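Review: The Waritz Residential Plan Series, Second Edition

Published by Omcombe Housing Review, July issue
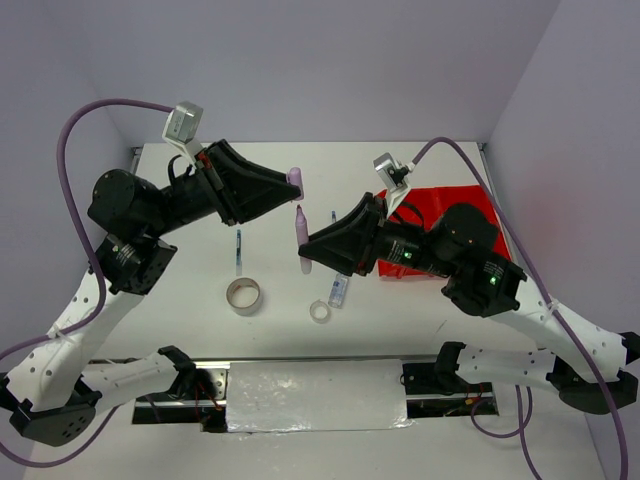

The Waritz Residential Plan Series is a catalog of stock house plans intended for small builders who put up between two and ten homes a year. The second edition replaces a first edition that many of our member firms have used for infill lots and modest subdivisions. Each plan set is delivered as a full package of drawings, with a separate booklet of permitted changes, and the builder pays once per house constructed. The publisher expects these sets to be marked up by hand at the kitchen table or in the site trailer, and the paper has been chosen accordingly. A light purple marker of the kind held upright over the white tabletop shows clearly against the black linework, and the wide margins leave room for notes from the framer, the plumber and the buyer.

The series contains plans in three groups. The smallest house is the Pescombe, a single-story home of 988 square feet with two bedrooms and one bathroom. The middle group is built on a common footprint of 1063 square feet per floor and may be ordered with one story or two. The largest group is aimed at buyers with children or parents at home, and places a bedroom and full bathroom on the ground floor in every version.

The reviewers considered the Pescombe the strongest plan in the catalog. Small houses often lose usable area to hallways, and the first edition was weak on this point. In the new drawings the hall has been shortened to a square landing from which both bedrooms and the bathroom are reached. The laundry closet now backs onto the bathroom wall, so that supply and drain lines share a single run. Kitchen storage remains limited. Builders who sell to families should expect requests for a pantry, and the change booklet offers only one position for it, at the cost of the coat closet.

The middle group is less even. The two-story version has a well-planned upper floor with three bedrooms of nearly equal size, a feature that buyers with more than one child tend to notice. The stair, however, begins too close to the front door. With the door open, a person carrying furniture will find it difficult to turn. The matter could be corrected by reversing the swing of the door, but the booklet does not list this among the permitted changes, and some building departments will ask for a revised sheet before they accept it.

Jolanta Jabłońska, who reviewed the structural sheets for this publication, found them complete and consistently dimensioned. "The header schedule agrees with the framing plan on every sheet I checked," she wrote in her notes. "The foundation details assume level ground. A builder with a sloping lot will need local engineering and should price it before ordering." She also observed that the roof truss layouts are shown for reference only and must be confirmed by the truss supplier.

Quantity lists are supplied with every plan. Our reviewers compared the list for the one-story middle plan with the materials used on a house completed by Wróbel Homes, a member firm. Lumber and sheathing agreed closely. Interior trim was understated, chiefly at the window stools, and the list omits blocking for grab bars altogether. Given the publisher's stated interest in older buyers, this omission should be addressed in the next printing.

A license for one house costs $1000, and a license covering a subdivision of up to six houses costs $4000. The second arrangement will suit firms that intend to repeat a plan on neighboring lots. It does not extend to a second site, and it may not be transferred if the land is sold. Firms should read that clause with care. Electronic files are included under both licenses, although the format is fixed and the drawings cannot be edited without a further fee.

Support is provided by telephone in the morning hours and by written inquiry at other times. Three written questions were submitted during the review period. Two were answered by the next morning. The third, concerning the pantry position in the Pescombe, received a reply that repeated the text of the booklet.

The Omcombe Housing Review recommends the series for builders working on level lots who are prepared to construct the plans largely as drawn. Firms that customize heavily will be better served by a local designer. Holders of first edition licenses may exchange unused sets for the corresponding second edition plans on written request, provided that no permit has been issued for the lot.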